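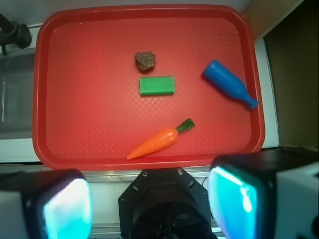 Call for Student Participants: Manipulation Practicum, Liredard Robotics Club

Posted 4/29/26
Project: Sekar
Location: Mirnness Technical College, Building 4, kitchen bay
Contact: Murdo Rutherford, project lead

Summary

The Liredard Robotics Club is recruiting student operators and two student data reviewers for the next round of Project Sekar. The project studies tabletop pick-and-place with mixed household and toy objects, using a single arm with a two-finger gripper and a wrist camera. Work is done in the kitchen bay, on the counter next to the sink. Selected participants collect demonstrations, review each other's recordings, and train and test a policy on the result. The round closes with the Leitão Challenge, the club's internal competition, in December.

Background

Last year's round used wooden cubes on a gray mat. Grasp success on cubes was high and told us little about anything else. The current task set puts dissimilar objects on a red plastic tray: a small brown rock, a green rectangular block, a blue bottle laid on its side, a toy carrot. They differ in outline, surface and the width the fingers have to open to, and the tray has a raised rim that limits low approach angles near the edge. The tray floor has a fine diamond crosshatch texture that shows up as pale lines under some lighting. We want it in the training data, so please do not propose covering it.

The baseline policy from the fall has two known problems. It prefers to approach the bottle from the base end regardless of orientation, and it closes early on the rock. Both are believed to come from narrow coverage in the demonstrations. Fixing the coverage is the main job of this round.

What operators do

Each operator completes 33 sessions over the term. A session lasts 90 minutes including setup and teardown. In a session you will:

Home the arm and run the gripper check.
Lay out the tray from the session's layout card.
Teleoperate the assigned picks and placements.
Repeat any episode that ends with a dropped object outside the tray, and keep the failed one under its own label.
Fill in the session log before shutting down.

Layouts are randomized ahead of time. Operators place objects to match the card and do not choose positions themselves. The spacing between objects is part of the card, as is the heading of the carrot tip and the bottle neck. The rock has no defined heading and may be set down any way up.

The target for the round is 500 accepted episodes. An episode is accepted when a reviewer other than the operator has watched it through and confirmed the label.

What data reviewers do

Reviewers work mostly off site. The job is to watch wrist camera recordings, check labels, mark the time of first contact and of release, and reject episodes with sync errors or a blocked view. The gripper fingers take up the lower corners of the wrist view at all times, and an object between them can be hard to judge in the last moments before contact. Reviewers are trained on a set of already labeled episodes and must agree with the reference labels before working alone. Reviewers also maintain the label guide — it is out of date in several places and the first task will be to correct it.

Who can apply

Any student enrolled at the college, full or part time, in any department. First-year students are accepted for both roles. You do not need to be a club member when you apply, but you will be signed up if selected.

Required for operators:
Able to attend two sessions per week on site.
Completed the college lab safety module, or willing to complete it before the first session.
Comfortable following a written procedure exactly, many times in a row.

Required for reviewers:
A computer that plays video at full frame rate.
Able to return assigned batches within four days.

Useful but not required:
Python at the level of reading files and plotting.
Basic knowledge of coordinate frames and camera calibration.
Prior use of any teleoperation interface. Game controller experience counts.

Normal or corrected color vision is not a requirement. The layout cards name each object in text.

Training

All operators attend one induction, covering emergency stop use, joint limits, gripper force settings, and working near the sink. The faucet stands close to the counter edge and within reach of the arm in some configurations, so software limits are set on that side. Operators may not change these limits. The faucet stays off while the arm is powered. After induction you run practice sessions with an experienced operator until you are signed off. Practice sessions do not count toward the 33.

Credit and costs

The practicum may be taken for elective credit with the approval of your department. Operators and reviewers receive the same credit. There is no pay. The club covers consumables and replacement objects. All participants who complete the round are named in the data release, unless they ask not to be.

The Leitão Challenge

Teams of up to four train a policy on the shared episodes and run it on the same arm. Each team gets one practice slot and one scored slot. Scoring is by objects correctly moved per run, with a deduction for any contact with the tray rim. The final layout is sealed and is not given to any team before the scored slot. One object will be new to everyone — it will not have been used in collection. Reviewers may enter. Policies trained on outside data may be run but are scored on a separate table.

How to apply

Send a single message to the project lead through the club page with the following:

Name, department and year.
Role applied for. You may list both in order of preference.
Weekly availability, with the hours you can be on site.
A description, one page or less, of something you built, repaired or measured, including one thing that went wrong and how you found the cause.

Do not send a resume or a transcript. Code samples are read if included but carry no extra weight.

Selected applicants will be asked to attend a short visit to the kitchen bay, where they will watch part of a session and try the controls for a few minutes. The visit is not a skill test. Applicants who cannot use the current controller should say so in their message; an alternative input device is available and the episodes it produces are treated the same way.

Questions about credit go to your department office. Questions about the arm, the task set or the schedule go to Murdo Rutherford.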